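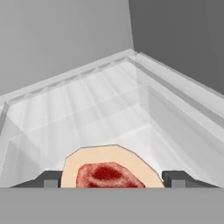
A wide, frosted see-through container with sloping walls.

Leftovers swap moves to the Stirisgate kitchen

The monthly leftovers swap has a new home. Starting in September, members will meet in the shared kitchen at Stirisgate, which has more counter room than the old place on Kramer Street and a door wide enough for carts. Doors open at 5:30 p.m. and swapping starts at 6.

Last season 138 households took part at least once, and 1,744 portions changed hands. Soup was the most common dish by a long way, followed by rice dishes and baked pasta. Very little was left at the end of most evenings, apart from a run of cabbage rolls in the spring that few people wanted to take home.

Paloma Ruiz-Ortega is running the sign-in table again. She asks that every dish come with a label giving the name of the food, the day it was cooked and anything in it that people may be allergic to. Masking tape and a marker work fine. Dishes without a label will go back to the person who brought them.

Food should be cooked no more than two days before the swap and kept cold until you leave home. Large pots of soup or stew should be split into shallow containers before they go in the refrigerator — a deep pot can stay warm in the middle for hours. Leave some space between containers so the cold air can move. If your trip is longer than half an hour, pack an ice block.

We can't accept raw meat, raw fish, home-canned goods or anything that has already been thawed and reheated. Cut fruit is welcome if it is covered and cold.
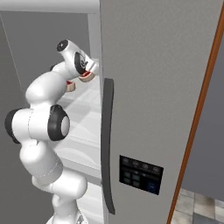
What to bring

Bring your own empty containers, with lids that fit. The supply of spare ones is down to 84, and we would like to keep those for first-time visitors. If you borrowed one last season, please wash it and return it to the crate by the door.

A bag with a flat bottom is easier than a tote for stacking. Each household can take up to six portions in the first half hour. After that, take what you like.

Parking behind the building is free after 5 p.m. The Guvska bus stops at the corner, and the walk from there takes a few minutes.

Jade Haslam is putting together a short recipe sheet for the October swap, with a focus on dishes that freeze well. Send her yours by the end of September, and include the number of servings. Handwritten is fine as long as it can be read.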